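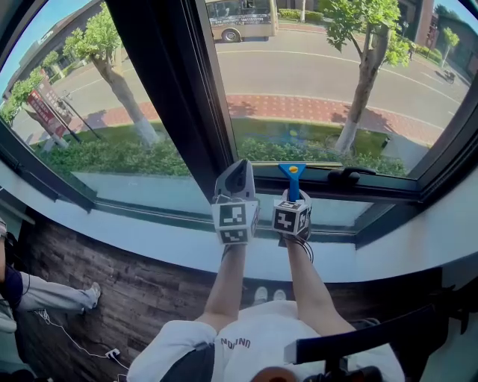

4 Window openings and airflow

4.1 General

The Trovo evaporative cooler must have an open path for air to leave the room. With all windows closed, humidity rises within a short time and the outlet air no longer feels cool. This section covers opening the windows, fitting the Stenatach window stay supplied in the accessory bag, and balancing airflow between rooms. For electrical connection and filling, complete section 3 first.

Wall-mounted and portable models are set up in the same way unless a step says otherwise. The Ferreira duct adaptor is covered in section 6.

4.2 Before you start

Check that the following are to hand:

Stenatach window stay, with two brackets and a length of stainless cable
Screw pack A (timber frames) or screw pack B (aluminium frames)
Pencil, tape measure and a No. 2 Phillips screwdriver
Drill with a pilot bit, timber frames only
Strip of tissue or light paper for the airflow check

CAUTION: Do not fit the window stay to a vinyl frame. Order the clamp version through your dealer.

CAUTION: The window stay limits the opening. It is not a child safety device or a security lock. Keep furniture that can be climbed away from upper-storey windows.

4.3 Choosing which windows to open

1. Stand the cooler, or locate the wall outlet, on the side of the house that faces the prevailing breeze.

2. Select an exhaust window on the opposite side of the room. In an L-shaped room, select the window furthest from the outlet along the path the air will travel.

3. Leave doors open between the outlet and the exhaust window. A door that tends to swing shut must be held with a wedge.

4. Close any window within 1,230 mm of the outlet. Air will otherwise leave by the shortest path and the remainder of the room will stay warm.

5. Turn off refrigerated air conditioning in the same space.

Note: Flyscreens may stay in place. A dusty screen restricts the opening considerably – brush both faces at the start of the season. Security mesh has a smaller free area than ordinary flywire, so allow a wider opening.

4.4 Fitting the window stay

These steps apply to awning and casement windows. For sliding and double-hung windows, go to 4.5.

1. Open the window to the widest position you expect to use in summer.

2. Hold the fixed bracket against the frame, with the cable slot facing into the room. Mark both screw holes.

3. Hold the moving bracket against the sash, level with the fixed bracket. Check that it clears the winder and the catch through the full travel of the window. Mark both holes.

4. In timber, drill pilot holes to a depth of 12 mm. In aluminium, use the self-drilling screws from pack B at low speed and do not drill beyond the first wall of the section.

5. Screw both brackets down. Do not overtighten. The plastic washer should sit flat without bulging.

6. Pass the cable through the moving bracket and clip the ferrule into the fixed bracket. It will click when seated.

7. Pull the sash gently outwards until the cable is taut. If either bracket moves, remove it and refit in sound material.

Note: Filled holes in old putty will not hold a screw. Move the bracket along by at least 25 mm.

4.5 Sliding and double-hung windows

1. Slide the window to the required opening.

2. Place the rubber stop from the accessory bag in the track, against the sash.

3. Turn the thumb screw clockwise until the stop grips. Finger pressure is enough.

4. On double-hung windows, open the top sash in preference to the bottom one. Warm air collects near the ceiling.

4.6 Checking the balance

1. Run the cooler on fan speed 2 for 5 minutes with the pump on.

2. Hold the paper strip against the inside of the flyscreen at the exhaust window. The strip should press lightly against the mesh and stay there without being held.

3. If the strip falls, the opening is too wide or another window is taking the air. Close the exhaust window a little and repeat.

4. If doors slam or the strip is pressed hard against the mesh, widen the opening.

5. Repeat for each room in use, then mark the settled position on the sill with a pencil.

Fan speed and outside wind both change the result. On gusty afternoons, partly close windows on the windward side.

4.7 Care of the stay and frame

Wipe the cable and brackets with a damp cloth in March, when the cooler is drained for winter. Within a few kilometres of the coast, do this monthly. The cable is rated for 4,000 opening cycles and must be replaced earlier if any strand has broken. Replacement cables are listed in the Urotham spare parts sheet under Window Accessories.

Do not oil the ferrule. Use dry silicone spray if it becomes stiff.

Warranty questions about frames and fixings go to Reiko Koyama at the service desk. Quote the serial number from the label behind the water tray.

Continue with section 5, Water quality and bleed-off.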